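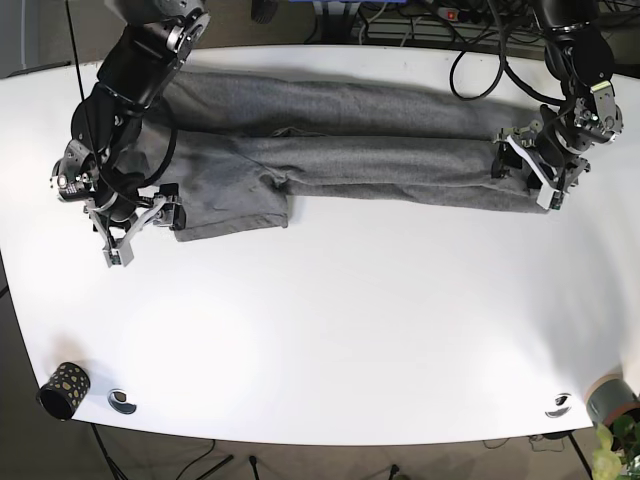

The clothing room at Brindbridge will change how it takes in donations after the winter season closes. The new arrangement comes out of a review of last year's intake, when the room handled far more than it has shelves for and the Monday-to-Friday team spent much of its time on things that could not be passed on. The items people ask for most are plain and hard-wearing, in particular warm socks, waterproof coats and soft everyday pants like the gray sweatpants laid out on the white table. The items we receive most are dress shirts, summer tops and single-season fashion. The changes below are meant to close some of that gap.

Drop-off hours

Donations will be accepted on two mornings and one evening a week, at the side entrance on Eder Street. The front door will be for people collecting clothes only. In the past both groups used the same door, and on busy days the hallway filled up with bags while families waited outside. The side entrance has a ramp and a bell. If the bell is not answered within a few minutes, please call the number on the door and do not leave bags on the step. We lost 19 bags to rain and foxes last October, and all of them had to go to the textile bank.

Each household may bring up to four bags per visit. Larger donations, such as the contents of a house, need to be arranged ahead of time so that we can clear space. The form for this is at the front desk and takes a few minutes to fill out.

What we can take

Adult and children's clothing in all sizes is welcome, as long as it is clean, dry and ready to wear. We are short of men's pants in small and extra large, women's coats above size 18, and children's clothing for ages nine to 13. School-age children's shoes are always needed. Please tie pairs together by the laces or with a rubber band.

Underwear and socks must be new and in the packet. Bras can be used if they are in good condition. Towels and bedding go to a separate store at the Cikano building, and we will take them over once a week if you drop them here by mistake.

We cannot take pillows, comforters, carpets, uniforms with a company name on them, or anything that smells of smoke or damp. Clothes with small faults, such as a missing button, can come in if you pin a note to the fault. The mending table meets twice a month and gets through a fair amount. Broken zippers on coats are worth fixing. Broken zippers on jeans usually are not, and those go to the textile bank.

How things are sorted

Clothing used to be sorted by type first and size second. From now on it will be size first. Most people who come in are looking for a full set of clothes for one person, and walking between six different racks with a stroller was slow. The size rails are marked with colored tags and there is a chart on the wall in four languages.

Each item is checked at the seams, cuffs, knees and pockets. Pockets matter more than you would think – in the past year we have returned two sets of house keys, a wedding ring and an uncashed check. Please go through them at home before you bag anything up.

Pants are folded in half along the length, then in thirds, with the size label facing out. Knitwear is folded and never hung. Coats are hung with the zipper closed. New helpers sometimes find this fussy, but the shelves hold nearly twice as much when everything is folded the same way, and it is much easier to see what has run out.

Anything that has been on the rails for 50 days without being chosen is moved out. Some of it goes to Vakance, the resale shop on the hill, which pays us a share of the sale. The rest is packed up and stored for the next season if there is room, and sent for recycling if there is not.

Collecting clothes

Nothing changes for people who come to collect. There is no charge, you do not need a letter, and you do not have to live in Brindbridge. You will be asked for a first name and the sizes you need, which helps us keep track of demand. Last year 221 households used the room, and 47 of them came more than once.

Two fitting areas are open during collection hours, one of them wide enough for a wheelchair. Children are welcome and there is a box of books by the window. If you cannot come in person, someone else can pick up for you with a list of sizes. It helps to include waist and inside leg measurements, as the sizes on labels vary a good deal between makers.

Help wanted

We need more people for the evening shift, which runs for two hours and is mostly sorting and folding. There is some lifting, though bags can be split if they are heavy. Training takes one session. We would also be glad to hear from anyone with a van who could do the weekly run to Cikano. Mileage is paid.

The mending table needs gray, navy and black thread, heavy needles and flat elastic for waistbands. Leftover spools are fine. We have more buttons than we can use and would ask you not to bring any more for the time being.

Shabani Mrema is running the schedule this year and can be reached through the front desk or by leaving a note in the intake book. Questions about large donations should also go to Shabani. The new hours will be posted on both doors, and paper copies can be picked up at the desk by anyone who wants one for a neighbor or a workplace notice board.

14 Feb 2018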